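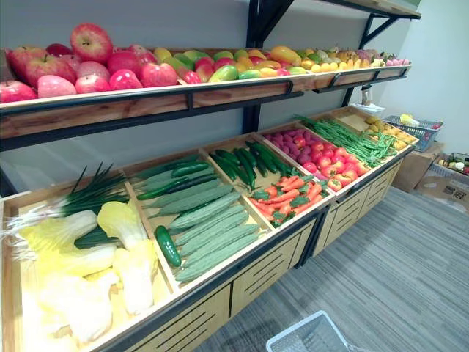
Notebook, September – produce stand, restock and tidy

Grimbridge stand, both tiers stocked. Artificial produce throughout, so nothing below says anything about bruising or leaf damage. Question for this entry: can the machine do the evening tidy of a small greengrocer's display, or only the easy part of it?

Planner build 2110, grip force table unchanged from the Anddale sessions. Step limit 4000 per task.

Upper tray first. Apples, mangoes and the small yellow citrus are all near enough to round or oval that one grasp template covers them. The fault is in placing. The apple heap is two or three deep against the wall and the planner treats the top of the heap as a flat surface. It lets go too high. Lowered the release height in the config and left the approach speed alone. Dragon fruit at the far end needs its own template; the scaly tips break up the outline and the width estimate jumps between readings.

Lower bins are the harder half. Notes by type:

Carrots – point every way, green tops confuse the axis fit. Mask out green before fitting.

Cucumbers – fine when alone. There are dark ones in with the bitter melons and another between the cabbages, and the sorter has to decide whether those are strays. A person would move them without thinking. The planner has no rule for it, only a bin label, and the third bin holds two kinds, so one label per bin was wrong from the start. Change to a list.

Long beans – no usable single-item grasp. They lie lengthwise in a mass and stick out over the partition. Pushing them back with closed fingers is a better idea than picking. Not written yet.

Green onions – grasp the white stalks, never the leaves. Same logic as the cabbage: go for the stiff end.

Tomatoes – the ones at the front lip are at risk from the wrist on the way to anything behind them. Added a keep-out strip along the lip.

Moved on to the floor-level task after that, working over the carpet. Different problem: bright metal, dark rubber and very little room between the fingers. 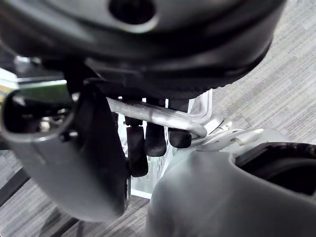

Depth is poor on polished bar and I would not trust a width reading taken from it. Set the approach to use the black tips as the reference, with the bar ignored until the fingers are either side. Tatlı depth filter is on at strength 2; higher settings smooth the tips away along with the glare.

Log for the combined session is saved as run 104 in the Amitance folder. The force trace needs its offset removed before anybody plots it.

My view for now: round fruit, yes, with supervision. Mixed bins, no. Most of the remaining work is deciding what "tidy" means for each bin, and the motion side is further along than that.

To do:
Bin labels as lists
Push routine for beans
Dragon fruit template
Recheck release height with a lower heap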